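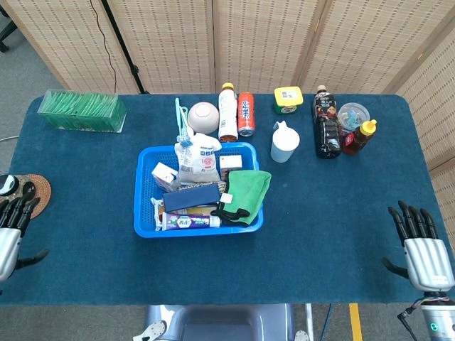 How long must a roasted coffee rest before the Grading House at Irden will taste it?

Fourteen days from the close of the roast, in a sealed tin, on a shelf that receives no direct sun.

The rule was set down in the first edition of the House Regulations and had been kept through two changes of building. It was kept in the year of the flood, when the tins were carried up to the attic by hand and brought down again in the same order. In the March to which this account relates, it came before the Grader on the matter of the Erska lot.

The lot consisted of 400 sacks. It had been grown on the upper terraces at Erska, shipped by way of Udomard, and bought unseen by the firm of Pugh, which roasted a sample on its own premises and delivered it to the House at eight in the morning with a covering letter. The letter requested a certificate by the end of the week. A ship was waiting at Udomard, it said, and the berth was costing the firm 600 a day.

The Grader was Mogens Hauksdóttir. She had held the post for longer than the Regulations recommended and had twice been asked to suggest a successor. She read the letter standing, entered the tin in the register, wrote the date of release beside it, and placed it on the third shelf between a washed coffee from the south and a tin belonging to a school.

A gentleman from Pugh called that afternoon. He was shown to the front office and offered a chair.

"The sample was roasted four days ago," he said. "You will have it from us in writing that it is ready."

"I have no doubt that you consider it ready," said the Grader.

"Other houses taste at three days."

"They do. I have read their certificates with interest."

He asked whether the Regulations provided for exceptions. The Grader took down the bound copy and found the page for him. An exception could be granted where the tin was damaged, where the owner had died, or where the coffee was required as evidence. He read the page through, then turned it over to see whether anything was written on the other side.

"And if the tin were to be damaged?" he said.

"Then I should taste it at once," said the Grader, "and the certificate would state that it had been damaged, and by whom."

He thanked her and left. The visit was entered in the day book as an inquiry.

It should be recorded that the Grader did not regard the rule as beyond question. As a junior she had tasted a single coffee every morning for a month, beginning on the day of the roast, and had kept notes on the backs of old delivery slips. On the second day the cup was sharp and smelled of the roasting drum. On the fifth it was pleasant. On the ninth there had been something like dried apricot, which she had never met again in any coffee and had not put in her report. By the fourteenth the cup was steady, and it stayed so for the better part of a week. She had concluded that the rule was sound, and that whoever wrote it had given up the apricot.

The slips were still in the drawer of her desk. On the evening of the visit she took them out and read them, and remained in the building until the lamp on the stairs was put out from below.

On the seventh day a second letter arrived from Pugh. It was shorter than the first. The ship had sailed with a cargo of timber, and the firm now wished to know only whether the sample might be returned. The Grader replied that it might be, on application, and enclosed the form. The form was not sent back.

On the ninth day she came in before the clerks. The tasting room faced north, and at that hour the light was poor. She set the kettle on and stood for some time in front of the shelves. The Erska tin was sealed with the House tape, which bore her initials. A Grader was permitted to break her own seal for the purpose of inspection, provided that the reason was entered. The Regulations did not say what might be done with a coffee once it had been inspected.

She took the kettle off again and made a pot of the ordinary office coffee, which was bought ground from the shop on the corner and had never been graded by anyone. She drank a cup of it at the window. When the senior clerk arrived he found the pot still warm and remarked that it was a luxury to be waited on. She told him that he should not expect it to continue.

The tin was opened on the day shown in the register, in the presence of both clerks. The coffee was weighed, ground, and divided among 3 white cups, and the water was poured at the customary heat. The crust was broken after four minutes. The Grader tasted from the left, and the clerks after her, each with his own spoon, and they wrote without speaking as they had been trained to do.

The senior clerk wrote: clean, some cocoa, a little flat at the end. The junior clerk wrote: clean, nuts, and then a word that he had crossed out. The Grader asked him what the word had been.

"I was not certain of it," he said.

"You are not required to be certain. You are required to leave it legible."

He looked at the paper. "Fruit," he said. "Dried, I think. It was only in the first cup, and when I went back it was gone."

The Grader returned to the first cup, which had cooled by then, and tasted it again. She tasted it a third time, which was not her practice. She then wrote out the certificate. It placed the Erska lot in the second grade, sound and suitable for general sale, with a moderate body and a short finish. Under remarks, where she had for many years written "none," she wrote that one of three tasters had noted dried fruit, and that the House would be willing to receive a further sample from the same terraces.

The certificate was sent to Pugh by the afternoon post. The firm acknowledged it and paid the fee. It did not refer to the remark, and the 400 sacks were sold in Udomard before the end of the season, under a name that did not mention Erska.

The junior clerk was given the key to the sample shelves in the autumn. With it, in an envelope marked with his name, was a bundle of old delivery slips, written on both sides. He asked the Grader whether they were to be filed.

She said that they were not House papers, and that he might begin with the ninth.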